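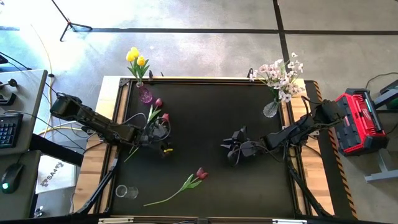
4. The flower task

4.1 Choice of task

The student group at Markby had already completed a block-stacking project on the two-arm bench in the first half of the course. For the second half they were asked to choose a task with objects that bend. Rope, cloth and cut flowers were put forward. The group chose flowers, mainly on the grounds that a stem is stiff enough to be picked up by a simple two-finger gripper but still changes shape when it is lifted from one end.

The task was set out in one sentence on the course sheet: move the flowers lying on the mat into a container, using either arm or both, without dropping any. The students decided for themselves which arm should do what. In the early weeks most of them used the left arm for everything and left the right arm open over the mat. Later they began to pass stems from one gripper to the other, which was slower but gave a better grip position for the release.

Figure 1 shows the bench during this part of the work. The left gripper is closed on the stems of a bunch of red tulips, and a single red tulip lies on the mat. The drinking glass on its side was one of several containers tried. Glass was harder for the students to work with than we had expected. The outline is faint in the camera views, and an operator watching only the screen tended to misjudge the rim.

4.2 Operators and sessions

Students worked in pairs. One operated the arms and the other kept the log and called out the start and end of each attempt. The pairs changed over after every set. Recep Altıntaş ran the sessions and Rasha Nseir checked the logs against the recordings at the end of each afternoon. Neither operated the arms during recorded attempts.

The recording software, Posto, was written by an earlier year group and was used without changes. It stores the arm positions and the camera streams together and asks the log keeper for a short label when an attempt ends. The labels were free text at first. This was a mistake on our part - the same kind of failure was entered as "slip", "slipped", "fell" and "dropped", and the labels had to be merged by hand before any counting could be done. From the third week the log keeper chose from a fixed list.

4.3 Camera views

Each attempt was recorded from above the table and from the wrist. The overhead view takes in the whole mat and was used by the students to plan a movement. The wrist view looks out between the gripper fingers, and its content changes a great deal as the arm turns. It may take in the tabletop and the plants one moment and the far side of the room the next. Figure 2 is a wrist view with the fingers held apart.

Students were asked in their written reports which view they relied on. Most said the overhead view for the approach and the wrist view for the last part, when the fingers were close to the stem. Two pairs said they stopped looking at the wrist view altogether while the arm was moving quickly and came back to it once the arm had slowed down.

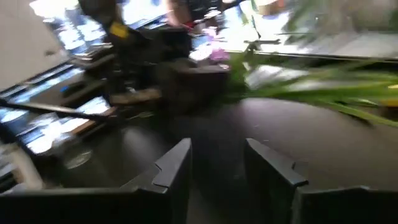

We therefore kept the full wrist stream in the data set, including the fast movements, and added a speed value to every frame. Anyone using the data can then set their own limit. In the class exercises the students compared a policy trained on all frames with one trained on the slower frames only. The exercise sheets are available from the Markby group on request.

4.4 Data collected

By the end of the course in June the class had recorded 1657 grasp attempts over 382 sets. After the labels had been merged and the incomplete recordings taken out, 1505 attempts were left. The most common reason for removal was a missing end mark, where the log keeper had not closed the attempt before the next one began. A smaller number were removed for a dropped camera stream.

No attempt was removed for being a failure. Some students wanted to leave out their early work, and this was discussed in class. We kept it in. The early attempts contain most of the cases in which the gripper closed on a leaf and not on the stem, or closed on two crossed stems when only one was wanted. There are very few of these in the later weeks.

Flowers were replaced when the stems became soft. This was judged by the pair at the bench and was not done in the same way by everyone. A future class should write down the age of the flowers for each set, as it may well affect how much a stem bends.

This site uses cookies to remember your reading settings. Accept | Manage

Contact the editors | Copyright the authors | Back to top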